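Lista Stirklow-usuarios
Asunto: Re: la pinza no llega a las piezas de las esquinas
lunes, 16:40
De: Dirard (mantenimiento de celda)
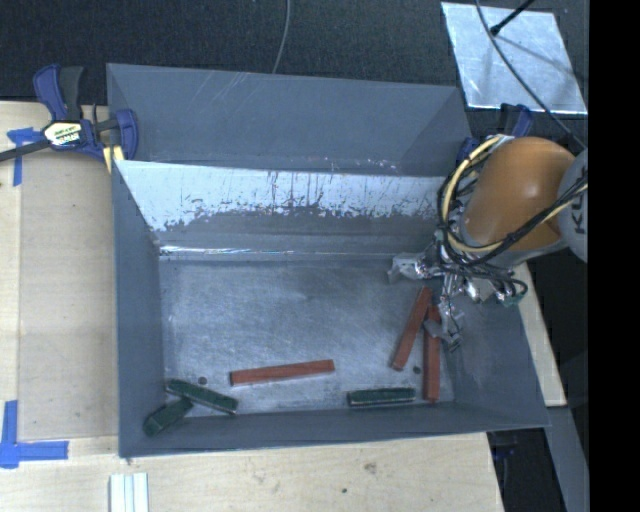 Hola a todos:

Perdón por la demora en contestar y por mi español, que no es mi primera lengua. Voy a responder por partes, porque el mensaje anterior mezcla dos problemas que en mi opinión tienen origen distinto.

> Tenemos una celda de vaciado de caja, parecida a la vuestra, con el
> programa Clemura para elegir el agarre. En el centro de la caja trabaja
> bien. Con los bloques que quedan pegados a una esquina o a la pared
> delantera, el robot se acerca, duda y se retira. He calibrado otra vez
> la cámara y no cambia nada. También noto que la calibración se pierde
> después de algunos días. ¿Es la cámara o es el software?

Sobre la calibración que se pierde: yo miraría primero la caja y después la cámara. En nuestra celda la caja es de chapa gris y está puesta sobre una mesa de madera. Durante un tiempo estaba solamente apoyada, y los dedos de la pinza la empujaban un poco cada vez que tocaban una pared. Un poco más un poco más, al final eran milímetros. Ahora la sujetamos con sargentos en el borde, y en la mesa tenemos cinta azul que marca la posición de la esquina. Si la chapa ya no coincide con la cinta, no hace falta calibrar, hay que aflojar, volver la caja a su sitio y apretar de nuevo. Aprieten alternando los dos lados, porque si se aprieta uno del todo la caja gira.

Atención con una cosa: el sargento también es un obstáculo. Hay que ponerlo en el modelo de colisión con su barra completa y no solo la mordaza. Nosotros lo olvidamos la primera vez y la pinza le dio un golpe, por suerte a velocidad baja.

Sobre las esquinas: para probar usamos bloques rectangulares rojizos y verde oscuro. El verde es el más difícil para nosotros, sobre todo cuando un bloque está debajo del borde de otro y tiene el extremo metido en el rincón. El fondo de metal cepillado da reflejos, y la cámara de profundidad pone agujeros en la nube de puntos justo al lado de la pared. Clemura ve el agujero y descarta el agarre por prudencia. Lo que hicimos:

1. Bajar la exposición de la cámara hasta que la junta brillante de la pared de atrás deja de saturar.

2. En el archivo de la celda, cambiar el margen de pared. Venía en 70 (son décimas de milímetro, el manual no lo dice claro) y lo dejamos en 50. Con menos que eso los dedos rozan la chapa.

3. Permitir agarres inclinados solamente cuando el bloque está cerca de una pared. Si se permiten siempre, el robot pierde mucho tiempo pensando.

Después de estos cambios hicimos una serie de 147 agarres y las retiradas sin pieza bajaron bastante. No desaparecieron. Un bloque paralelo a la pared delantera y muy cerca de ella sigue siendo un caso malo, y todavía no tengo solución que me guste.

> Otra pregunta, ¿cada cuánto cambiáis los cables de la pinza?

Por calendario no los cambiamos. Revisamos el mazo cada 700 ciclos, con el robot parado y la alimentación de la pinza cortada. El lazo alrededor del eslabón debe quedar con holgura, pero tampoco tanta que baje hasta el borde de la caja cuando el brazo va al rincón más lejano. Yo muevo el brazo a mano, despacio, a las cuatro esquinas, y miro el cable más grueso, que es el que menos quiere doblarse. Si se tensa en una esquina, se suelta una brida y se reparte otra vez. Las bridas de Chiang que usamos al principio tenían el canto duro y marcaban la funda. Ahora ponemos cinta de velcro.

Si puedes, manda a la lista tu archivo de celda y el valor del margen que tienes ahora. También la distancia entre la cámara y el fondo de la caja, ese dato no está en tu mensaje y cambia lo que digo en el punto 1.

Saludos,
Dirard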